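Splitting the planner in two

15th September

I spent most of August on the part of our stack that decides what the arm does next, and I want to write down where it ended up before I forget the details. The task is PC parts handling: a desktop tower, a printed fixture, and an arm that has to move a drive, a CPU and a memory module between the two.

The old planner, which we called Lustiline, treated every move the same way. It took a start pose and a goal pose, sampled up to 4,000 configurations, and returned the shortest path it found. That works fine over an open table. It works badly near a tower lying on its side with the panel off, where there are cables looping over the drive cage and a wall on every side. 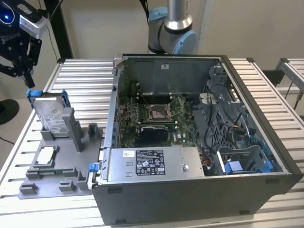

What changed

The new planner, Prirton, runs in two stages. The first stage covers large moves and keeps the gripper above a fixed height over the case and the fixture. The second stage takes over near the part and only allows straight-line motion along an approach direction stored with each slot. There is no sampling in the second stage at all. If the straight line is blocked, it returns an error and the arm goes back up.

Sang-wook Koo argued for this from the start and I argued against it. I thought we would lose too many reachable grasps. We lost a few, all of them ones where the wrist was nearly folded over, and I don't miss them.

With the split in place I cut the sample limit to 3,000. Median planning time for a full transfer is now 195 milliseconds on the same machine.

Slot poses

The stored approach directions only help if the fixture is where the software thinks it is. We used to measure it by hand and type the numbers into a config file. Now a small tool called Fekport fits the fixture model to the wrist camera view and writes the pose out itself.

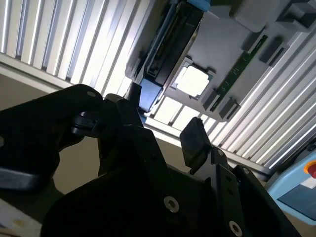
The fit uses the outline of the tray and ignores the parts. I tried using the parts too, but a shiny CPU lid can go from gray to pure white when the wrist turns a little, and the edge detector would then shift the square by a couple of pixels. The tray outline is dull and stays put. Exposure is locked before the fit starts — I had it on auto for a week and the results drifted in a way I couldn't explain until I plotted brightness next to the error.

Still open: cables. Prirton treats them as one solid block taken from the depth data, so it refuses some moves a person would make without thinking. I have a branch that shrinks the block by 2 centimeters on the top side, but I haven't merged it. The log format is also due for a cleanup, and the slot file still has the old Naciri field names in it.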